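# 手持夹爪对比试用：常见问题

更新于 9/21/19

本页回答参与夹爪对比试用的同事和合作方经常提出的问题。试用的对象是两种手持夹爪，即 Plitier 和 Serel，以及与它们配套的控制盒 Schmieder。项目内部名称是 Pillness，下文沿用。

页面只讲试用本身。采购、报价和交货期请另发邮件询问。

## 一、基本情况

### Pillness 比较的是什么？

比较两种夹爪在双手操作时的表现。操作者左右手各握一个夹爪，完成取、放、移动、翻转等动作。我们记录每次动作的用时、是否滑脱、是否碰到旁边的物体，以及操作者做完一组之后的手部疲劳程度。

两种夹爪的结构接近，都是平行开合，差别主要在指面材料、扳机行程和重心位置。Plitier 的指面偏硬，行程短，重心靠前。Serel 的指面偏软，行程长，重心靠近手掌。

### 为什么用手持的，不直接装到机械臂上？

第一阶段只看夹爪。装到机械臂上以后，控制器的延迟、臂的刚度和标定误差都会混进结果里，很难分清问题出在哪里。手持时人会自动补偿一部分误差，所以手持阶段的结果通常比上臂之后好看，读数据时要考虑这一点。

上臂测试安排在明年 1 月，届时使用同样的物体和同样的台面布置。

### 一共有多少个任务？

共 8 个任务，每个任务由 4 名操作者完成，两种夹爪各做一遍。其中 3 个任务要求双手同时接触同一个物体，其余任务可以单手完成，另一只手用来扶稳或等待。

任务顺序对每名操作者都不同。先用哪一种夹爪也轮换，避免练习效果全部落在后用的那一种上。

### 操作者需要有经验吗？

不需要。4 名操作者里有人长期做遥操作，也有人第一次拿夹爪。每人正式开始前有一段练习时间，练习用的物体不出现在正式任务里。

## 二、台面与物体

### 台面怎么布置？

桌子上铺一块浅色哑光板，桌沿露出一圈。板的作用是统一背景和摩擦，木桌面直接用的话，纹理会影响后面的图像处理，各张桌子的光滑程度也不一样。

需要区分高低两层的任务会在板上放一个白色网格架。架子顶上有一块平板，底部也垫一块板，中间留空，正面敞开朝向操作者。物体可以放到上层，也可以从正面送进下层。

架子的位置用样板对齐，每组开始前检查一次。架子很轻，夹爪碰到就会移动，移动后这一次的数据照常保留，但要在记录里注明。

### 为什么选碗这类物体？

碗的侧壁是弧形的，边缘又薄，平行夹爪的指面只能接触到很小一块。单个夹爪可以夹住碗沿，但碗容易绕着夹点转动。两个夹爪从左右两边同时夹持时，碗比较稳，不过要求两只手用力接近，否则碗会向一侧倾斜。

这正好能看出两种夹爪的差别。Plitier 的指面硬，受力点清楚，操作者对力的大小判断得比较准，但是在光滑的塑料表面上容易滑。Serel 的指面会随弧面变形，接触面积大，滑脱少，缺点是松开时偶尔会粘带一下，碗落下的位置会偏。

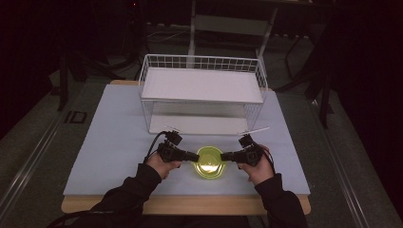

放碗的时候，多数操作者习惯先让碗的一侧着台，再松开另一侧。使用 Serel 时这个习惯有帮助，使用 Plitier 时影响不大。我们没有规定松开的顺序，只要求碗放稳以后两个夹爪都完全离开。

### 半透明和反光的物体会影响记录吗？

会。半透明物体的轮廓在深度图里经常缺一块，反光点也会被误认为边缘。处理办法是以彩色图像为准判断动作的开始和结束，深度图只用作参考。

我们试过在物体表面喷哑光涂层，效果不错，但涂层改变了摩擦，夹爪的对比就失去意义，所以没有采用。

### 可以换成自己的物体吗？

合作方可以在正式任务之外加测自己的物体，要求如下：

- 单件重量在夹爪说明书允许的范围内；
- 没有液体、粉末和尖锐边缘；
- 至少提供两件相同的样品，一件备用；
- 接受物体在试用中被划伤。

加测的结果单独给出，不并入正式对比。

## 三、相机与灯光

### 相机装在哪里？

主相机位于操作者头部的高度，朝下看台面，这样能同时拍到两只手、两个夹爪和物体。从侧面看，夹爪外壳会挡住指面，早期试过，后来放弃了。

头部视角也有缺点。操作者低头时画面会跟着变，袖口和前臂有时会挡住桌子近端。请穿袖口收紧的衣服，颜色以深色为好，不要戴反光的手表。

### 为什么房间里那么暗？

灯光集中在台面上，周围不开灯。这样背景里的支架和设备不容易干扰图像分割，不同时段的记录也比较一致。走动时请注意地面上的线缆和导轨，需要离开座位时先请人把顶灯打开。

亮度集中也带来反光。灯的角度调过几次，现在的位置能保证哑光板上没有明显亮斑，光滑物体上的高光无法完全去掉。

### 相机型号对结果有影响吗？

对夹爪本身的对比影响很小，两种夹爪使用同一套相机。对图像处理的结果有影响，所以试用期间不更换相机，也不升级固件。

## 四、夹爪与控制盒

### 两种夹爪怎样接线？

每个夹爪由一根线缆从后部引出，接到 Schmieder 控制盒。左右各用一个通道，不要交换。通道交换后数据仍然能录，但左右手会标反，事后只能对照录像逐条改正。

线缆在手后留出一段弯曲的余量，不要拉直。拉直以后手腕转动时会感到阻力，操作者会下意识减小动作幅度。

### Schmieder 控制盒也在比较范围内吗？

不在。两种夹爪共用同一台控制盒，采样频率和滤波参数相同。目前发现的一个问题是：连续录制时间较长时，右通道的时间戳会比左通道慢一点。重新启动控制盒可以消除。我们现在每换一名操作者就重启一次。

### 夹爪在手里应该怎么握？

手指绕过手柄，从下方托住机身，食指留给扳机。不要捏住上方的模块，那里是传感器和接口，受力后读数会漂移。

手小的操作者用 Plitier 时，前端会有下坠感，可以把手向前移一点。Serel 不需要这样调整，但扳机行程长，手指短的人按到底会吃力。两种情况都请在问卷里写明。

### 指面多久更换一次？

Serel 的软指面每名操作者更换一副。Plitier 的硬指面只做清洁，出现可见磨损时再换。每组结束后用无绒布蘸酒精擦拭，晾干后才能继续。

指面上有灰尘或手汗时，滑脱次数会明显增加，而且两种夹爪增加的程度不同。第一轮数据中有 19 次记录因为漏做清洁而作废。

## 五、记录与结果

### 怎样算一次滑脱？

物体与任意一侧指面之间发生肉眼可见的相对移动，就记为滑脱，不论物体是否掉落。掉落另记一项。操作者主动调整夹持位置不算滑脱，判断时以录像为准，拿不准的由两个人分别看，意见不一致就标为“不确定”，统计时不计入。

### 目前有结论吗？

只有阶段性的看法：

| 项目 | Plitier | Serel |
|---|---|---|
| 光滑弧面物体 | 容易滑 | 较稳 |
| 薄片、卡片类 | 较好 | 指面变形，不易夹起 |
| 松开时的位置偏差 | 小 | 偏大 |
| 长时间使用的手感 | 手腕较累 | 手指较累 |
| 清洁与维护 | 简单 | 需要更换指面 |

薄壁物体放入架子下层的任务里，两者都不理想。原因主要是外壳较宽，进入上下两层之间时余量小，和指面关系不大。

### 表里为什么没有用时？

用时在操作者之间的差异比在夹爪之间的差异大。人数少的情况下给出平均值容易引起误解，等补充更多操作者以后再公布。

### 手持阶段表现好的夹爪，上臂以后也会好吗？

不一定。软指面在手持时的优势有一部分来自人的手会顺着物体走，装到刚性的机械臂上以后，变形量由臂的定位误差决定，结果可能相反。扳机行程和重心这两项在上臂后基本不再重要，开合速度和控制接口会变得重要。

### 可以拿到原始数据吗？

合作方可以申请，内容包括录像、夹爪开度、控制盒时间戳和动作标注。问卷只提供汇总。作废的记录也会一并给出，放在单独的目录里，文件名前带有作废原因的代码。

### 试用中设备出了问题怎么办？

先松开扳机，把夹爪放回板上，再按控制盒上的停止键。不要直接拔线，带电拔线可能损坏接口。停下以后记下任务编号和大致时间，当前这一次重新做，已完成的不用重做。

如果夹爪外壳发热或者有异味，停止使用该夹爪，换备用的一只，并在设备登记表上写明编号。备用夹爪换上以后要重新做一次零点校准：指面完全闭合，按住校准键，等指示灯停止闪烁。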